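Ticket 307: Cable de red azul, demostración de la jornada de puertas abiertas
Abierto por: Milagros Salazar
Asignado a: Wahyudi Khoo
Fecha: 2026-03-19
Estado: en espera de respuesta

Hola, Wahyudi, y gracias de antemano por la paciencia, que ya sé que me enrollo. Te escribo por la demostración del cable, la que preparamos para las visitas de Kirkitz. Te pego lo que tengo del puesto y luego te cuento con calma. 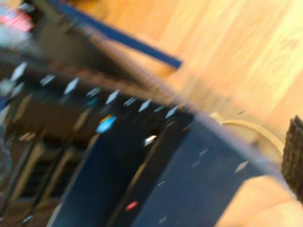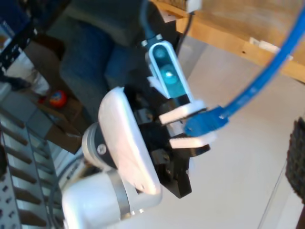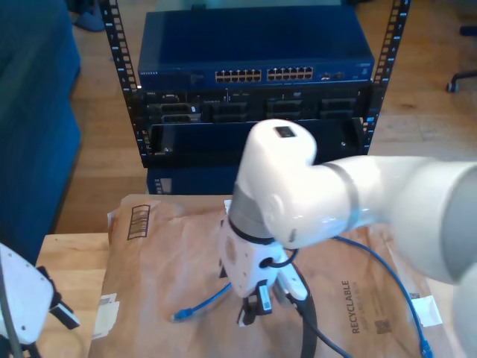 El problema es el siguiente: el brazo se para a medio camino con un aviso de tiempo agotado, y lo hace unas veces sí y otras no (¡lo peor que puede pasar con gente delante!). Lo vimos en 2 de las 6 pasadas de la mañana. En las otras todo fue de maravilla y el grupo de Cabrera hasta aplaudió, que me hizo mucha ilusión.

Lo que he probado hasta ahora:
- Reiniciar el controlador. Sin cambios.
- Bajar la velocidad en Flerudus. Se paró igual, solo que más despacio.
- Subir el tiempo de espera a 300 ms. Desde entonces no ha vuelto a fallar, pero han sido muy pocas pasadas y no me fío.

Respuesta de Wahyudi Khoo:
Hola, Milagros. ¡Nada de enrollarte, así da gusto leer un ticket! He mirado el registro y los dos avisos coinciden con el momento en que la cámara de muñeca pide calibración. En enero nos pasó algo muy parecido con la visita de Trostov y lo arreglamos calibrando antes de abrir las puertas y dejando desactivada la petición automática. ¿Puedes hacer lo mismo y mandarme el registro nuevo? Deja los 300 de momento, que no estorban.

Respuesta de Milagros Salazar:
Hecho, calibración repetida y petición automática fuera. Esta tarde viene el último grupo y les he prometido que podrán acercarse a preguntar todo lo que quieran, así que tendremos unas cuantas pasadas más. Te subo el registro en cuanto se marchen. Un abrazo y gracias otra vez.

Tickets relacionados
Flerudus: aviso de tiempo agotado al arrancar
Calibración de la cámara de muñeca antes de una visita
Visita de Trostov: paradas del brazo
Reserva de sala para el grupo de Cabrera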